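Full-size keyboard

A full-size keyboard is a computer keyboard that keeps all the usual groups of keys on one board, including a separate number pad. It is the oldest of the layouts still in common use and is often called a 100 per cent keyboard, to set it apart from smaller types that leave out one or more groups.

Layout

The keys fall into blocks with narrow gaps between them. The main typing block, on the left, holds the letters, the top row of numbers, the space bar and keys such as Shift and Enter. Next to it is the navigation cluster, with the arrow keys, Home, End, Page Up, Page Down, Insert and Delete. The number pad is at the right-hand end. Function keys run along the top.

British and American versions differ in small ways. On the British layout the pound sign is on the 3 key, the Enter key is taller, and the @ and double quotation marks change places.
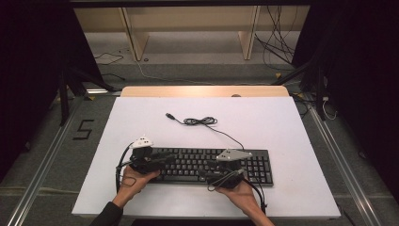
A black full-size keyboard on a white board, with its USB cable loosely coiled behind it.

Connection

Wired models have a thin cable that leaves the back edge and normally ends in a USB plug. Older ones used a round PS/2 plug, which some desktop computers still accept. Wireless models use either a small receiver or Bluetooth and need batteries or charging. A wired keyboard draws its power from the computer.

Use

Full-size keyboards are common in offices, above all where figures are typed in all day, as the number pad can be worked with one hand. The main drawback is width. A right-handed user has to reach further for the mouse, and the board may not fit on a narrow desk or a sliding tray.

Cleaning

The keyboard should be unplugged or switched off first. Crumbs and dust can be shaken out by turning it upside down, and the gaps cleared with a soft brush. Key tops are wiped with a slightly damp cloth. On many models the caps can be pulled off for washing, but wide keys such as the space bar often have a wire bar underneath and are harder to put back.

See also
Compact keyboard
Number pad
Computer mouse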